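Speaker notes: Segmenting and replaying two-hand demonstrations
Lavanya Subramaniam, Mutness
August 30, 2023

Slot is 25 with questions, so keep the intro short. Say thanks to Senthil for swapping slots. Don't touch the clicker until the title is up on both screens.

OPENING

Start with the question, not the company slide. "How many of you have a folder of demonstrations you're afraid to open?" Wait for hands. We had one. It was called pledley_raw_final and it had 1897 episodes in it, and for most of the spring we treated it like a closet you lean against to keep shut.

This talk is about the tool we wrote to open it. The tool is called Ankrah. It takes a two-hand recording, cuts it into pieces a planner can use, and lets you scrub through the result with the perception output on top. I love this tool. I'm going to try to be fair about it anyway (there's a whole section on what it gets wrong, and it's my favorite section).

If the room looks like controls people, skip the next paragraph. If it's mixed, keep it.

Quick setup: a person does a chore with a gripper in each hand, a camera rides on each gripper, and we get video plus finger opening plus an estimated pose for every time step. No robot in the room. Later a planner has to turn that into motions two real arms can do.

WHY CUTTING IS HARD

The old script cut an episode whenever the fingers closed. Beautifully simple! It was also wrong all over the place, and the reasons are interesting.

People squeeze when they're thinking. They close the fingers on nothing, open them again, and go back to what they were doing. The old script called each of those a grasp. Show the plot with the sawtooth. Let people look at it for a few seconds before talking.

The other trouble is that two hands don't keep the same beat. The left one holds while the right one works, and then they trade. If you cut both streams at the same moments you slice right through the middle of a hold, and the planner sees an object that is suddenly held by no one. Senthil calls these orphans. We now have an orphan counter on the dashboard and I check it before coffee.

What Ankrah does: each hand gets its own cuts, then a second pass links the pieces that depend on each other. A hold on the left can span several pieces on the right. Say this slowly. Draw it in the air if the slide is dull, which it is.

THE PIECES

Three stages, and I'd like to get through them in five minutes.

Stage one is pose cleanup. We smooth the track, but we never smooth across a contact. Someone will ask how we know where the contacts are before we've cut anything. Good question, and the answer is that we guess, run it, and guess again. Two passes is enough in nearly every episode. I tried more and it just moved things back and forth.

Stage two is object masks. We look only at the area between the fingertips and a little past it. Whole-image masks were slow, and they kept falling in love with furniture.

Stage three is the link pass. This is the part I'd point people to if they read the code. It's short. Senthil wrote the first version on a train and it has barely changed.

PERCEPTION EXAMPLE

Go to the full-screen still. Let it sit.

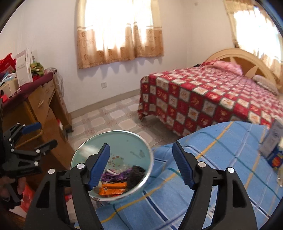 Stage two is where most of our tuning went, and a view like this one shows why I think it was worth it. The mask area covers the space between the two blue jaw pads, and what falls in it is a metal bowl with an orange packet at the front and a purple wrapper right behind. Crinkled plastic is rough on a mask model, with shiny folds that look like edges and edges that look like folds. Then ask the audience to look past the bowl. Plaid sheet under it, a checkerboard quilt behind, flowers on the curtains, a pattern in the floor tiles. Every one of those is a magnet for a tracker that takes the whole image. And the window light washes out the top, so exposure matters for pose too. The second gripper is over on the left, and we mask it out before looking for objects. Otherwise each hand keeps discovering the other one as a new thing to pick up. (Pause here, people usually laugh.)

WHAT IT GETS WRONG

Dark things against dark grippers. The mask leaks into the finger and the grasp time comes out late. We have a fix on a branch and I don't trust it yet.

Handoffs, when both hands touch the same object for a long time. The link pass picks one owner and sticks with it. Prekberg, our planner, can live with that, but it produces some very odd elbow motion. Play the clip if there's time. It's great.

Start-up. The first 23 steps of a recording get thrown away while the pose filter settles. If the person grabs something right away, we lose it. We could run the filter backward over the opening. It's on the list, and if anyone here has done this well, please find me at the break.

RUNNING IT

Live demo if the network is up, recorded one if not. Open one episode, drag a cut, and show the planner preview updating. Drag it somewhere stupid on purpose so they see the preview turn red.

Mention the viewer limit: 3000 steps per episode before scrubbing gets sluggish. Longer ones should be split at import.

Mention that cuts are stored beside the recording and never written into it. I want this in every tool I use from now on. We've re-cut the whole Pledley folder 3 times and the raw files are exactly as they came in.

CLOSE

Next up is letting the planner send complaints back. Right now, if Prekberg can't reach a pose it just fails, and the cut that caused it stays put. We'd like the failed piece to pop up in the viewer with the bad step marked. A first version should be in people's hands by November.

Leave the repo slide up during questions. Repeat each question into the mic. If someone asks about force sensing, pass it to Senthil Thampi, second row.

Related talks
Finger opening is a noisy signal (and what to do about it)
Prekberg: planning for two arms with one clock
Small masks, fast masks
Storing labels next to raw recordings
Ankrah viewer walkthrough, part 2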